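Skerkia: Frequently Asked Questions
Camera placement and viewpoint changes in simulated manipulation 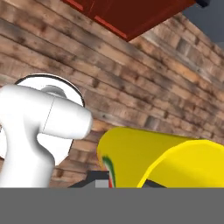
Simulator render with the arm at left, brick-textured wall and red cabinet behind.

Last updated July 5, 2025. Questions are answered by Ea Norðdahl and Arnar Lauritsen unless another name is given. If yours is missing, write to the project list and we will add it when we can.

General

What is Skerkia?

Skerkia is a method for training manipulation policies that keep working when the camera is moved. A policy trained from one camera position usually learns things that are only true from that position. It learns that the counter edge is a certain height in the picture, or that the arm always comes in from one side. Move the camera a little and the success rate falls. Skerkia re-renders each recorded demonstration from many other camera poses and trains the policy on all of them, with an extra loss that pushes the features from different views of the same moment toward each other.

Is this a new robot learning model?

No. The policy network is a standard one and we did not change its size or its action output. The parts that are ours are the way camera poses are chosen, the matching loss, and the test set.

Who works on it?

Ea Norðdahl wrote the pose sampler and most of the training code. Arnar Lauritsen built the scenes and the evaluation. Pacita Mangubat ran the ablations. Þórarinn Vídalín worked out the matching loss, and Mogens Bach maintains the cluster scripts and the release.

What is Flultside?

Flultside is our test set. It is a set of kitchen counter tasks where the camera pose at test time was never used in training. It can be used without Skerkia, and we would like people to do that.

The simulated scenes

Are all the results in simulation?

Yes. Everything in the paper and on this page was trained and tested in simulation. We make no claim about a physical arm. We would like to run that test, but we have not done it, and please don't cite the project as if we had.

Why are some of the camera views so bad?

They are meant to be hard. The sampler is allowed to put the camera low, close to the arm, or tilted. In the render at the top of the page the white arm takes up much of the left side, the rows of blocks on the wall run downhill to the right, and a flat gray surface hides the bottom of everything. A person setting up a camera would move it. We keep views like that because a policy that has only seen tidy ones does badly the first time a link gets in the way.

Do you filter out any views?

A few. A pose is dropped if the camera is inside a solid object, or if neither the target object nor any part of the gripper is visible at any point in the demonstration. The second check runs over the whole demonstration and not frame by frame, so single frames can still show very little of what matters. We tried a stricter filter early on. It made training curves look nicer and made the test numbers worse.

Why does the wall have such a busy texture?

Plain walls made the problem too easy. With a flat wall the network can pick out objects by color alone, and viewpoint hardly matters. Wall, counter and cabinet textures are swapped at random from a pool, and brick is one of the patterns in it. Textures stay fixed within a demonstration, so the matching loss compares views of the same room.

Do the objects have realistic physics?

Good enough for pick and place. Contact is handled by the simulator's default solver. Light, round objects sometimes roll further than they should, and we left that alone.

Training

How many demonstrations did you use?

2,264 in total. They were collected from a single fixed camera, and the other views were rendered afterward from the saved simulator states. No one had to repeat a task for a new view.

How many views per demonstration?

50. Pacita tested smaller and larger numbers. Below that the policy was clearly worse on Flultside. Above it we saw no gain that was worth the disk space.

Are all the views used at every step?

No. Each training step draws 4 views of the same moment. One is always the original fixed camera. The rest are drawn at random from the rendered set, with harder views given more weight as training goes on. "Harder" is measured by how badly the current policy predicts the recorded action from that view.

What does the matching loss do?

(Answered by Þórarinn.) It takes the feature vectors from the drawn views and penalizes the distance between them, after a small projection layer that is thrown away at test time. If you leave the projection out, the features collapse and the policy stops telling objects apart. If the weight on the loss is too high you get a milder form of the same problem. The value in the config file is the one we used for every result, and I would start there.

What if the target is hidden in one of the views?

Then the matching loss for that view is scaled down by how much of the target is hidden. We get this from the simulator's segmentation output. It is the one place where the method needs something a real camera would not give you, and it is only used in training.

Can I train without the segmentation output?

You can. Set the visibility weight to off in the config. Results drop somewhat, mostly on tasks with cabinets and on tasks where two similar objects stand close together.

Results

What is the main result?

On Flultside the full method succeeds in 62 percent of trials from camera poses it has not seen. The same policy network trained only on the fixed camera does far worse, and the full table is in the paper with every task listed separately. Please quote the table if you are comparing against us, as the average hides a lot.

Does it hurt performance from the original camera?

A little, yes. The single-view policy is better from the exact camera it was trained on. If your camera is bolted down and will stay where it is, you may not need this.

Which tasks still fail?

Tasks where the last part of the motion is hidden by the arm itself. The policy gets close and then hovers - it seems unsure whether the gripper is lined up. Adding a wrist camera would likely help, but we kept to one outside camera so the comparison stayed simple. Placing objects on a high shelf is also weak, mainly from low camera poses.

How does it compare with just adding random crops and color changes?

Image augmentation of that kind helps with small shifts and does almost nothing for large ones. A crop moves the picture around but can't show the far side of an object. We use mild color changes together with the rendered views, and the ablation section has the numbers with and without.

Did you compare with depth or point cloud input?

Only in a small side test by Pacita. A point cloud policy handled camera moves well when the camera pose was known exactly and lost much of that when the pose was a little off. We did not tune that baseline as carefully as our own method, so we left it in the appendix and would be careful about drawing conclusions from it.

Running the code

What is in the release?

The pose sampler, training code, config files, the Flultside tasks, and the trained weights for the main results. The rendered views are not included because of their size. A script in the release renders them from the saved states.

Will I get exactly the same views as you?

The same camera poses, yes, if you keep the default seed. Pixel values can differ slightly between graphics drivers. We checked this on two machines and the effect on success rate was within the spread between seeds.

What is the Curnisari branch?

An older version of the code, from before the visibility weighting was added. Mogens keeps it up for people who started with it. New users should stay on the main branch. Weights trained on one will not load on the other.

I get black images from some poses. What is wrong?

Most likely the near clipping distance. Some poses put the camera very close to a surface, and with a large near distance the renderer cuts through it and shows the inside. Use the value from our config file. If that does not help, run the pose check script and send us the pose numbers it prints.

Can I add my own scenes?

Yes. A scene needs a room file, an object list and a region where the camera may be placed. Draw that region generously. Arnar's first scenes had it too tight and every view came out looking much the same. The scene named Frandsen in the examples folder is the shortest one and is the best to copy from.

Can I use Flultside for a commercial project?

The tasks and code are under a permissive license. A few of the object meshes have their own terms, which are listed in the file next to each mesh.

When is the next release?

August, if the new cabinet tasks are ready. It will fix the shelf height bug reported on the list and add a config for two outside cameras. Old weights will still load.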